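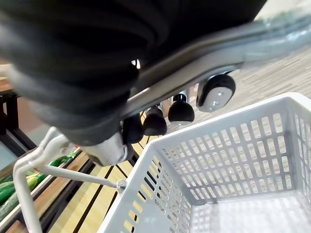 Ticket 2132: Gripper lags behind the glove on basket pick (teleop)
Opened by: Yamuna Namboodiri
Site: Grisville, produce aisle
Status: open, but getting close!

Great day on this one! The job is to show the robot the basket task by remote control: take the white basket by its wire handle, carry it to the cucumbers, fill, return. The operator wears the Brernetell glove.

9:40 Fingers close late. I pinch, count a beat, then they move. Log says 400 ms. Way too slow to teach anything good.

10:15 Swapped the glove cable. No change.

10:50 Found it, I think — the Palton smoothing filter was still on from the arm tests. Turned it off and we're down to 61 ms. It feels like a different machine!

11:30 Recorded 2 demos with the filter off. Both saved. The second has a small wrist shake at the handle, so please don't train on it yet.

1:05 Shake comes back only when I hold the wrist low. Could be glove calibration. Sundaram build is next on my list.

To do: recalibrate the glove, rerun with the filter at its lowest setting, and send me the wrist camera logs from demo two.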